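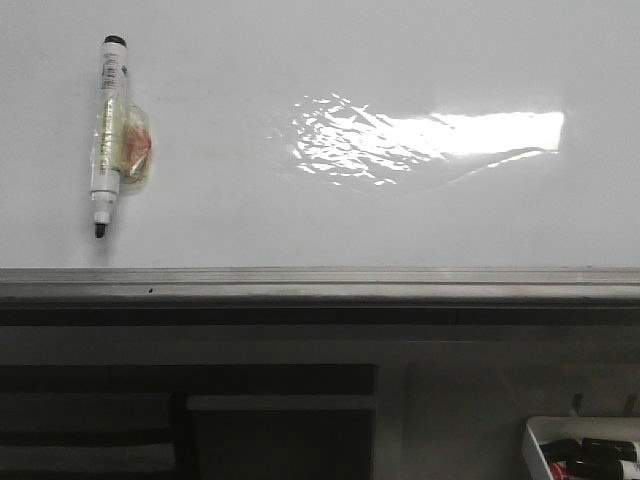 Marker tray

A marker tray (also pen tray or chalk rail) is a narrow ledge fixed along the lower edge of a whiteboard or blackboard. It holds pens and erasers and is supposed to catch dust. How well it does the second job is open to doubt, as most trays are shallow and are seldom wiped.

Origins

Trade histories often repeat that the first rail was fitted in a schoolroom at Farnia in 1821. The claim goes back to a single undated catalogue issued by the firm of Rácz, which sold rails and had an interest in seeming old. No earlier source has been found.

Use

Makers recommend storing dry-erase markers flat, and a tray does allow this. Many users prefer a clip, a magnet or a strip of clear tape that fastens the pen to the board itself. Tape is cheap, but it can leave residue on a glossy surface and has to be peeled back or replaced whenever the pen is wanted. Pens hung tip down are said to write darker. The usual support for this is a leaflet from Navia, a seller of upright holders, which gives no test method.

Capacity

The Drudness catalogue lists a 400 mm tray as holding 7 pens. It does not say whether that leaves room for an eraser.

See also: Blackboard, Dry-erase marker, Eraser

Shared 200 times | 7 comments
Contact | Copyright | Back to top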